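Two-arm table cell: left arm misses the ball after some hours, where do I start?

Asked by Parvaneh Ghorbani
Tags: table cell, cable routing, re-zero, grid mat

Hello everybody. I look after a small cell with two arms at Clondska. The task is simple: the arms pick table tennis balls from a grid mat and put them in a green plastic basin, which stands at the back near the wall. One test is 500 cycles. A person spreads the balls again by hand when the basin is full.

My trouble is with the left arm. In the morning it takes every ball well. After lunch it begins to close too much to one side, so the ball is pushed away and not gripped. The right arm does the same program all day with no problem. If I switch off the left controller, wait, and run the homing again, it is good for a while and then the error comes back.

What I have already done:
- cleaned the fingertips with alcohol and a cloth
- tightened the screws of the finger brackets
- exchanged the power supplies of the two arms (no difference)
- lowered the speed to 37 percent (it is a little better, but not gone)

I didn't touch the calibration, as I am afraid to make it worse. The controller is a Lultix and the manual has only one page about the zero position. Should I do the complete calibration, or is there something to look at before it? Also, the basin is not fixed to the table. Does it matter for the picking, or only for the placing?

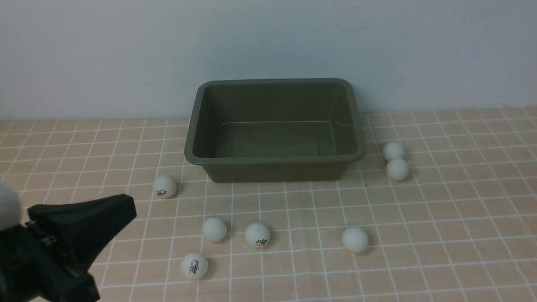

Raluca Ciobanu

Please don't do the complete calibration yet. If homing makes it good for a while, the calibration is probably fine and something is moving during the day. I would check in this order.

First the zero. Put the arm in the rest position, mark the joints with a thin line of pencil on tape, and run one hour. Then send it back to rest and look at the lines. If a line has moved, you have a slipping joint or a loose coupling, and you can stop reading here.

Second the cables. A cable that is too short, or that drags on the table, pulls on the wrist in some positions and not in others. With a small arm this is enough for a few millimetres. Move the arm by hand, power off, to the farthest ball and to the nearest ball and feel where it becomes heavy. At the wrist I leave a free loop of 80 mm, and I fix the cable at the forearm, never at the gripper itself. Don't pull the ties very tight. The cable must be able to turn a little inside them.

Third the mat. If it can slide or make wrinkles, the grid is no longer a reference for anything. Fix it at the back first, then pull it flat to the front.

Your basin matters for the placing only. But if the gripper touches the rim when it leaves, it will also push the arm, so look at this too. Two stops behind the basin are enough.

Comments

Parvaneh Ghorbani
Thank you Raluca, this is very clear. I did the pencil lines and they didn't move in one hour, also not in three hours. So I went to the cables. I write what I found, maybe it helps another person.
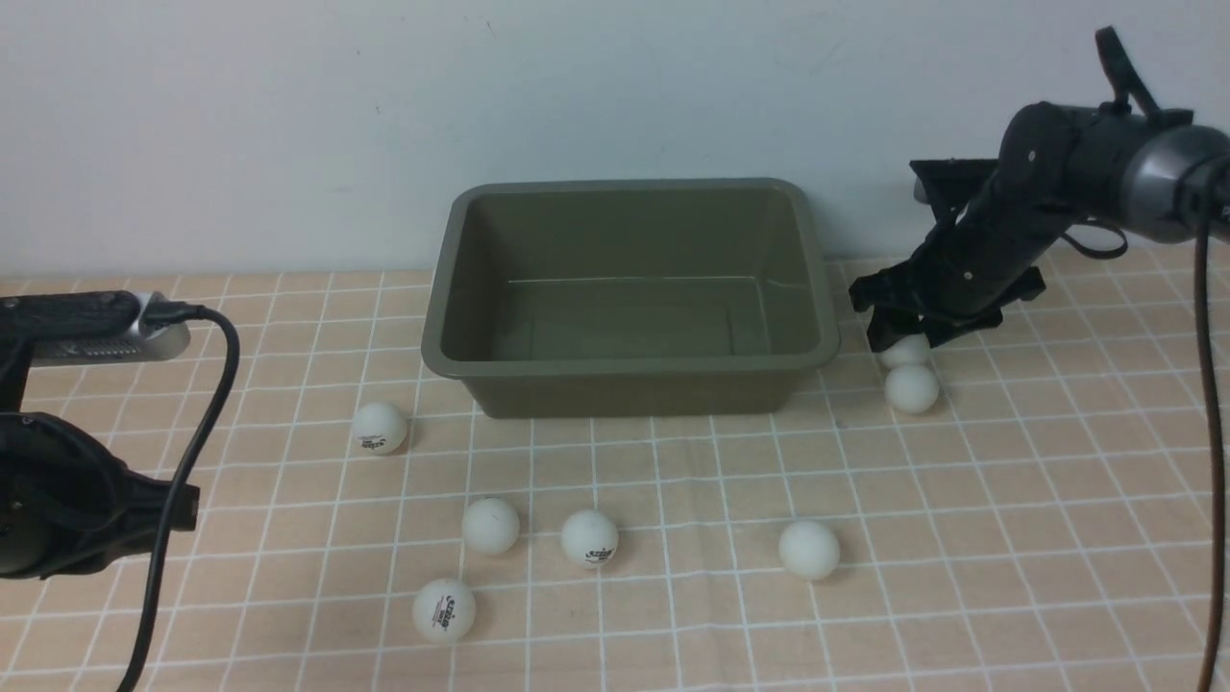 Feeling the arms by hand was the most useful part. The right one is light in every position. The left one becomes heavy when I bring it from the side to the middle of the table, and it wants to turn back by itself when I let it go. I compared the routing, and there is the difference: on the right the cable comes out near the joint and hangs almost straight down at the side, but on the left it makes a bow to the inside and then comes down across the near left part of the table. So each time the left arm goes to the middle, it has to take this bow with it. I think also that the bow becomes bigger during the day, since the clamp behind the base is old and the cable creeps through it. It explains for me why the morning is good.

I have ordered new clamps. Until they come I put the cable back by hand before each test and I mark its place at the old clamp with white tape. The mark had moved 32 mm at the end of the first afternoon.

Raluca Ciobanu
Then you have it. When you change the clamp, put a piece of rubber under it. And check the connector at the controller side as well, it has been pulled for a long time.

Parvaneh Ghorbani
The clamps are mounted now, with rubber. I also made the wrist loop new, as you wrote, with the fixing on the forearm. I cut nothing, only moved the ties. After this I went back to the normal speed in small steps and watched the left arm go in beside the basin and out again.

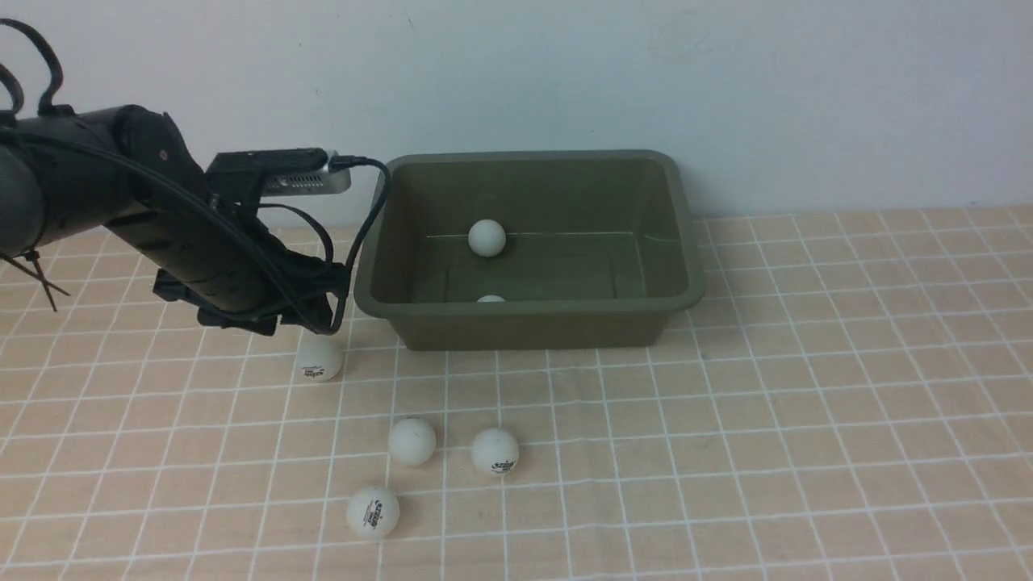 I ran two full tests one after the other and the left arm didn't push away any ball. The homing was done only once, at the start. On the next day the same. The tape at the clamp is still where I put it, and I look at it each morning before I switch on.

One small thing remains. The mat has still some wrinkles at the front, because the glue strip holds only at the back. For the picking it makes no trouble so far. Has somebody experience with double-sided tape on this kind of mat, does it come off again without damage?

Raluca Ciobanu
I use carpet tape, the thin one, only on the corners. It comes off if you pull slowly. Don't put it in the middle, then you will see every edge of it through the mat.

Potgieter

Had the same with a Lultix controller. Update the firmware and do the full calibration, takes one morning. Never had a problem after.

Comments

Parvaneh Ghorbani
Thank you, but which version do you mean? Ours was updated in August, before the problem started.

Potgieter
Don't remember the version. It was at Woltport, I am not there any more. If yours was updated in August it should be new enough. Did you check that the homing speed wasn't changed by the update? On ours it went back to the factory value and I had to enter it again.

Parvaneh Ghorbani
I checked, it is the same value on both arms. I will write it on the sheet inside the cabinet door, together with the length of the cable loop, so the next person has it.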